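Saturday, November 20, 2021

Back from the extra shift at Bostthorpe with my feet hurting and a mood on me, so I'm writing it down before I start shouting at the telly.

They had us in for 6 to "get used to" the new arm. That was the wording on the notice. Get used to it, as if it were a dog somebody had brought home. The woman from Arell gave us a talk first, with slides, and said "freeing people up" so often that I stopped listening and looked at her shoes. Freed up for what, I asked. She said higher value tasks. I asked which ones, and she said that would be a conversation with our own management. Our own management was by the door looking at his phone.

There are 14 of us on the packing side now. When I started there were more than that on nights alone. I'm not soft about it, the job is dull and my wrists are shot, and if a machine wants to do the pad inserts for the Pukham order I'd hand them over tomorrow. What I don't believe is the bit after. When the strapping machine came in we were told the same thing, and the two lads who used to strap were moved to "other duties", which meant sweeping up, and then they weren't there.

The target on the slide was 600 pieces a shift. I had a look at the sheet by the kettle afterwards and the arm's best so far is 408, and that's with someone standing next to it the whole time putting things straight. So it's one person's wages plus a machine, for less than one person does. I said so at break. The Fakir agency lot laughed but kept their heads down, and I can't blame them, they can be told not to come back by text.

To be fair to it, I'll put this in as well. My back didn't ache as it does after a full day of bending, and it was quieter up that end. One of the younger ones has been picked for training on it and is dead pleased. She asked me if I thought it was a good idea and I said yes, take anything they'll give you a certificate for. I meant it. I just wouldn't buy a car on the strength of it.

No one could tell us whether hours change in December. "No plans at present." I've heard that one before too.

What I keep coming back to is the feel of the stuff. You pick up a piece of board and your thumb knows straight off if it's gone weak, before you've even looked. I asked the Arell woman how the arm tells, and she said the fingers are soft so they don't damage the product. Fine, but that wasn't my question. The green strip it had between its yellow grips had a crumpled patch up towards the far end, right across the ridges, and the near end was rough as well. I'd have had that in the scrap without thinking. I asked who decides, once there's only the arm, and she wrote it down in her notebook. Bath now, and I'm not setting the alarm.
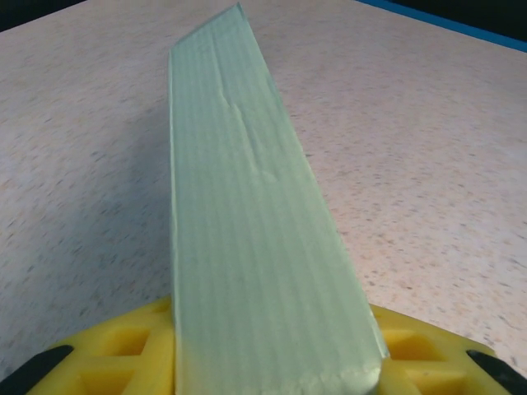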